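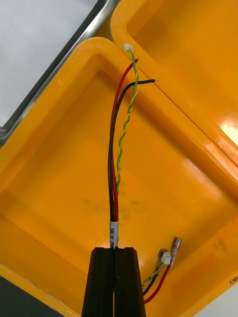
Gripping harnesses by the label: house rule or not?

mairead_macm
Morning all. I've been asked to write up our handling rules for the cable cell before the April audit and I'm stuck on one line. Our draft says the gripper may close on the label sleeve or on the bundle just under it, never on a single conductor and never on a connector. Woo-jin wrote that and I like it. The trouble is our Otden lot of harnesses splits into red, black and the yellow/green twisted pair right above the label, so there isn't much bundle left to aim for, and half the shift want "anywhere below the split" instead. What do other people put?

bev_naylor
We've got "below the split, off the label". Labels are there to be read! If your fingers keep closing on the print you'll be rubbing it off by the summer, and then goods-in can't tell one harness from another. We had a batch of 815 go back for relabelling and I was the one on the phone about it, so I do feel strongly.

ultan_ob
Bev, that depends entirely on the pads. Ours are soft and I've never seen a scuffed label. I'd worry far more about the loose ends. A bit of bare copper on the red and a bit of bare metal on the black, both waving about above the fingers while the arm swings over to the next tray, that's where you get bent strands. My rule would be about speed and height, and I'd let them grip where they like.

mairead_macm
Where they like?? Ultan, you'd have them picking up by the little white plug.

ultan_ob
All right, not the plug.

chaltu_b
Can I put in a word for the tray end of it. We use the yellowy-orange plastic ones as well, pushed up rim to rim, and our sheet says one harness per tray for anything with terminals on. It got ignored for months. You lift one and the spade terminal on the next one comes along for the ride, hooked in the twisted pair. I went through the stoppage log, 3,461 picks, and 12 stops were down to exactly that. Doesn't sound like much till you're the one walking over to clear it.

bev_naylor
One per tray would finish us, we haven't the bench space. We do two with the ends facing opposite ways.

chaltu_b
That's fair, and it's better than all the ends in a heap. I'd still want it written down which way is which, though. Ours has got marker pen on the rims and every person reads it differently.

woojin_h
It was me who wrote the label line so I'd better defend it. The label is the only place on that harness that's a known distance from the ends. If you grip anywhere below it the free length changes every time and the vision has to hunt for the tips. We ran 1,206 picks on the Skála arm both ways and the label grip needed fewer second looks. I didn't measure label wear, Bev's got me there.

bev_naylor
Well then measure it! Wipe test at the start of the run and at the end, same as you'd do for a printed part.

woojin_h
Will do. I'll use the same pads for the lot.

ultan_ob
Put the pads in the rule too, please. "Approved pads only" with the part number. We had somebody fit bare metal ones on a night shift.

mairead_macm
OK, so for now I'm going with: grip on the label or directly under it, fingers parallel to the bundle, approved pads, slow lift until the ends are clear of the rim. Two to a tray at most, ends opposed. Label wear checked each run and the line gets looked at again after Woo-jin's test. I'll put it in Codex this afternoon, shout before four if you hate it.

chaltu_b
Could you add "no terminals under another harness"? Two to a tray doesn't cover that on its own.

mairead_macm
Added, ta.

ultan_ob
Still think you want a number on the lift speed, "slow" means something different to everyone on my shift. I'll send you what we use at Inden.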